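Clernero Textile Reuse Project
Progress report to the Barkon Fund
2020-05-27

Prepared by Niilo Savolainen

Work during this period

Sorting resumed in April after the new tables were set up in the Clerex building. We received 642 bags of donated clothing and household fabric, and all of them have been opened and logged. From these we have passed 1,988 items as fit for reuse. The rest is waiting for a second check or has gone to the rag bin.

Dark items take longer than we planned for. Wear and small holes are hard to see on black cloth, so each piece is laid out on a pale tabletop, smoothed by hand and checked along the seams before it is folded.

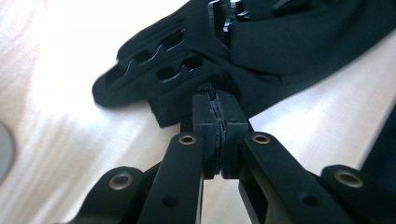

Padded items are now kept apart from thin ones. They fill a crate quickly and were slowing down the folding table. We bought 40 extra crates from the equipment line, and the invoice is attached.

Tables

The tables are wiped down at the end of each shift and between batches. Pieces with loose threads or lint are done last. One table had an uneven leg, which has been fixed at no cost to the grant.
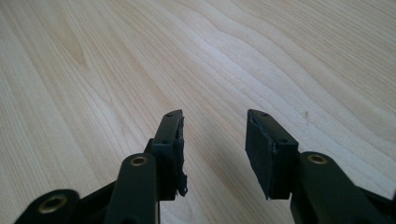 Light wood tabletop in the sorting room, with visible grain.

Spending and next steps

Spending is within budget on every line except transport, which is over by 5 percent. We ask to move the difference from printing. In the next period we will finish the second check, label the crates by size and start deliveries to the Savolainen Street shop.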